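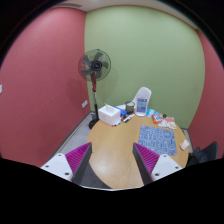 Lurkham round table: long-term review

October
By Yesenia Mamani

We use cookies to remember your preferences and measure traffic. By continuing to browse you accept our cookie policy. Accept / Manage settings

Quick one between jobs. People keep asking about the Lurkham so I'm putting it all in one place and then I can just send the link.

Short version: good table, annoying screws, buy it if you have a corner that a square table keeps fighting with. Longer version follows.

What it is. Round wooden table from Gronmont, light tan top, a bit of grain if you look for it but very faint. If you want big dramatic knots and swirls this is the wrong table. I like it plain. We have green and red walls in that room (inherited the red, chose the green, no regrets about either) and anything with a loud pattern on top of that would give me a headache. The pale top calms it down. Darker finish was available and I'm glad I got talked out of it.

How long I've had it. 16 months, used pretty much daily. Bills, sorting, drawing, marking things up, lunch when the kitchen's taken. Not a fancy dining table in our house and never was going to be.

Delivery. Fine. One flat box, heavier than I expected. Two of us got it up the stairs with one rest on the landing. Corners of the box were bashed but there was enough foam inside that the top came out clean. No complaints.

Assembly. Okay so. The instructions are one sheet, drawings only, and the drawing for the leg brackets is upside down compared to how you'd have the table on the floor while you do it. Did the first bracket backwards. Undid it. Did it again. The hex key in the bag is soft and started rounding off before the last leg, so use your own if you own one. Took me about 2 hours, including a break to be cross. My neighbor Jhosep Cárdenas bought the same table after seeing ours and had his standing before his coffee went cold, so it may be me.

One tip from him: put all the bolts in loose first, stand it up, then tighten. I did it the other way around and had a wobble for the first week. Went back, loosened everything, tightened again on the flat. Wobble gone. Hasn't come back.

Size. Gronmont says it seats 4. Sure, 4 people with plates. 4 people with laptops, no. Two people working with their papers spread out is comfortable, three gets elbowy. Being round you can always squeeze in one more for cake though.

The round shape in a corner was the thing I worried about and the thing I now like most. You lose a wedge of floor behind it, yes. I put the pedestal fan in the wedge. Fits great, the head clears the table top, socket's right there low on the wall next to it, and no cord running across where people walk. With a square table that fan lived in the middle of everybody's way. If you don't have a fan, a floor lamp or a tall plant would do the same job. Also no corners to catch your hip on, which I appreciate more every year.

The surface. This is what most people ask about so, in no order:

Water rings. Got one early on, a glass left overnight. Mostly faded. I can find it, visitors can't. Coasters after that, sort of.

Marker. We do a lot of marker at this table. Washable kind wipes off with a damp cloth if you catch it the same day. Permanent kind went through the paper once and left two little dots, and they're still with us. I tried a bit of rubbing alcohol and it took some of the shine off, so dont. Live with the dots.

Heat. Haven't tested, not going to. Trivet under everything.

Scratches. Light ones, only visible with your face down near the top and the window behind you. A pale top hides them better than the dark one would, I think. Dust too.

Glue. Comes off with a fingernail once it's dry. Very satisfying.

Cleaning. Damp cloth, dry cloth, done. Gronmont will try to sell you their Hiva care oil at checkout. I bought it. Smells nice, used it twice, couldn't see any difference afterward. Skip it or get it later.

Storage. None! No drawer, no shelf underneath. That's my main gripe with it as a work table. Everything ends up living on top. I keep the stuff pushed to the far side: tissue box, mesh holder, markers wherever they got dropped. Works okay because the far side of a round table in a corner is hard to reach for anything else anyway. But a shallow drawer would have been lovely and I'd have paid extra.

Compared to the other one. Before this we had the Chambi drop-leaf, secondhand. Chambi folds down smaller and it's lighter, good if you have to move it all the time. But the leaf sagged and anything you wrote on that side came out bumpy. The Lurkham top is one solid-feeling surface, no seam, so you can write anywhere on it. If you need to fold it away, Chambi. If it's staying put, Lurkham, easy.

Customer service. Used once, for a missing felt pad. Filled in the form, got a whole bag of them 17 days later. Slow, but free, and now I have felt pads on everything in the house. Put them on before you drag it anywhere, mine squeeked terribly on the gray floor without.

Would I buy it again. Yes. Same color, same size. I'd use my own tools and I'd do the bolts loose first.

Who should skip it: anyone needing storage, anyone who wants a strong grain, anyone who can't stand having one side of a table they never quite reach.

If I've missed something put it in the comments, I'll check tonight after dinner.

Sign up for the newsletter: new reviews in your inbox, unsubscribe anytime.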